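How to get tea stains out of a plain cup

Tea stains build up slowly, then one morning a visitor looks into their cup for slightly too long. Fixing it takes a few minutes of work and a good deal of ignoring it in between.

You will need bicarbonate of soda, a soft cloth, warm water and somewhere to work that you don't mind splashing. Leave the wire wool under the sink. It will shift the stain, and the glaze along with it.

1. Rinse the cup and tip out the water, but don't dry it.

2. Put a heaped teaspoon of bicarb in the bottom and add water a few drops at a time until it looks like toothpaste. If it looks like soup, add more bicarb and pretend you meant to.

3. Smear the paste round the inside, right up to the rim. The corner where the wall meets the base is always the worst bit, so be generous.

4. Leave it for 23 minutes. Twenty would probably do, but that is how long the radio programme lasted the first time I tried this and I've stuck to it.

5. Rub in small circles with the damp cloth. Old stains may need 3 rounds – mine did.

6. Rinse twice and lay the cup on its side so you can look right into the bottom by a window. Standing it upright only flatters it.

Don't try this on anything with gold trim or a painted pattern inside. Plastic cups can be done the same way, though they hold on to a stain as if it were a family heirloom.

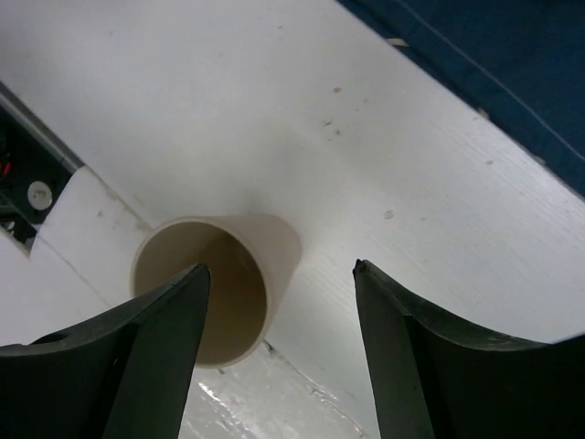

Felstead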